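Setting Up Lane Keeping and Adaptive Cruise

Now for the part most owners look forward to! Once the Breveo unit is mounted and has power, you can teach it your car. Set aside one quiet afternoon and a stretch of road with clear, painted lines on both sides. A divided highway is perfect. You will need the key, the phone you paired in the last section, and the steering wheel set straight ahead.
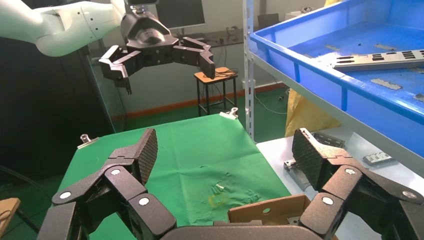 Wunen Driver Assistance Group, Owner Support

Before you start

Check that all four tires are at the pressure shown on the door sticker. Clean the windshield in front of the road sensor, inside and out. Take down any parking passes or toll tags that hang in front of it.

CAUTION: Lane keeping and adaptive cruise help you drive. They do not drive for you. Keep your hands on the wheel and your eyes on the road the whole time, including during calibration.

Part A – Calibrating the road sensor

1. Park on level ground and switch the car on. Leave it in Park.
2. On the dash screen, open Setup, then Sensors, then Road View.
3. Press and hold Calibrate until the light on the unit turns from red to amber.
4. Pull out when it is safe and get up to your normal highway speed. Stay in one lane.
5. Keep going until the light turns green and you hear two short chimes. You can stop for traffic or take an exit if you have to – the unit saves its progress and picks up again when the lines come back into view.
6. Park, switch off, and wait for the screen to go dark before you open the door.

Note: Rain, snow and low sun slow things down a lot. If the light goes back to red, the screen shows code 11. Clean the windshield again and repeat from step 2.

Part B – Choosing your following gap

There are 4 gap settings, and it really is worth trying them all (the difference in how relaxed the car feels is wonderful).

1. With cruise switched on, tap the Gap button on the wheel stalk.
2. Tap again to move to the next setting. The bars on the screen show which one is active.
3. Hold the button to save your choice to your driver profile.

Note: The car always starts with the longest gap after a software update. If your unit shows version 725 or later, it will ask whether you want your saved gap back. Choose Yes and you're all set!

CAUTION: Use the longest gap when towing, on wet roads, and with any Cilto roof box fitted. 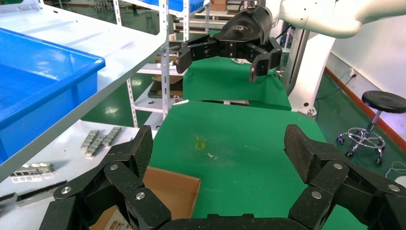
Tapio Lahtinen: My lane keeping kept dropping out on the same stretch of concrete highway, even after a clean calibration. Turning Line Sensitivity up to High fixed it for me, and it hasn't done it since April.

Line Sensitivity is under Setup, then Lane, then Advanced. Normal suits most asphalt. High is great on pale concrete and faded paint, but it may also follow old lines through roadwork, so switch back to Normal before you reach a work zone.

Part C – First drive

1. Reach a steady speed and press Set.
2. Wait for the green wheel symbol before you expect any steering help.
3. Brake lightly once to check that both systems let go at once.
4. Press Resume and enjoy the ride.

If the wheel symbol stays gray, go to Jacobs Connector Check in the next section.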